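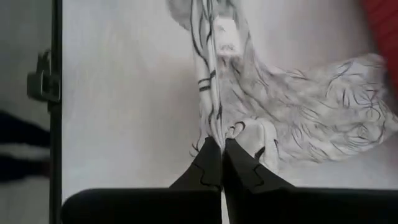 White fabric with a thin black line pattern.

Printed Fabric Care FAQ

What wash temperature does Lisdale recommend?
Cold, on the gentle cycle. Dark prints on a white ground should be washed separately for the first 3 washes.

Can I use bleach?
No. Chlorine bleach weakens the print. Oxygen-based products are acceptable if the care label allows them.

Can printed fabric go in the dryer?
Low heat only. Line drying is preferred — shrinkage is lower.

How do I iron it?
Inside out, on low, without steam.

Do you sell cut lengths?
Yes. Orders of more than 200 yards are handled by Marisol Quispe in the trade office. Quote the style number, such as Motano 1612.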